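3.2 Task and recording procedure

For the second group of tasks we wanted an assembly that a person finishes without thinking, but where a small error of the fingertip is punished. We chose the gear plate. Two plastic gears are mounted on a flat plate and mesh with each other, and each of them is held by a nut. The arms must bring the nuts to the shafts and then turn one gear to test whether the pair runs freely.

We recorded 35 demonstrations by teleoperation. Two operators shared the work, and neither had used the Parkis controller before November. The first eight demonstrations were used only to tune the speed limit of the arms and are left out of the results. Each of the others was given 30 seconds, and the operator stopped when the time was over, even if a nut was still on the cloth. Labels were written by a third person who had not seen the sessions – this was slower, but it gave us more even judgements about what counts as contact.

The policy receives the overhead view and the view from beside the workspace at the same rate. We kept both views uncropped, as our earlier attempt with cropped input (Fiadzo and Bakilana, in the Amelari report) lost the position of the second arm.

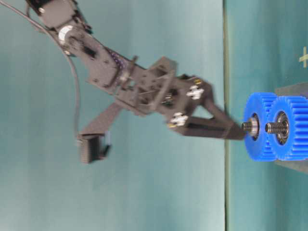
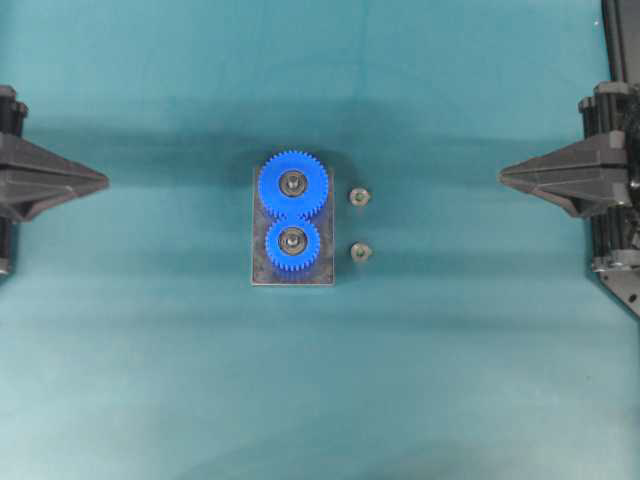
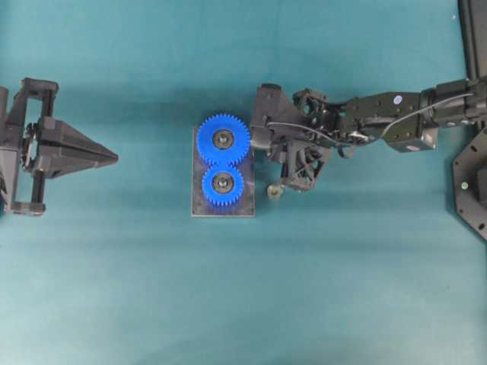 Figure 4. The gear plate task. In all three views both blue gears are on their mount.

Contact is the point where our method differs most from the baseline. The baseline decides from the overhead view alone whether a finger has reached a gear, and it is often too early by a few millimetres. In the last view of Figure 4 the tip of the right gripper rests against the upper gear, while the left finger is still far from it, and this is the kind of state that we label as one-sided contact. The baseline confused it with no contact in 16 labelled moments. With the side view added, most of these errors disappeared, although the policy remained weak when the finger hid the shaft. We return to this weakness in Section 5.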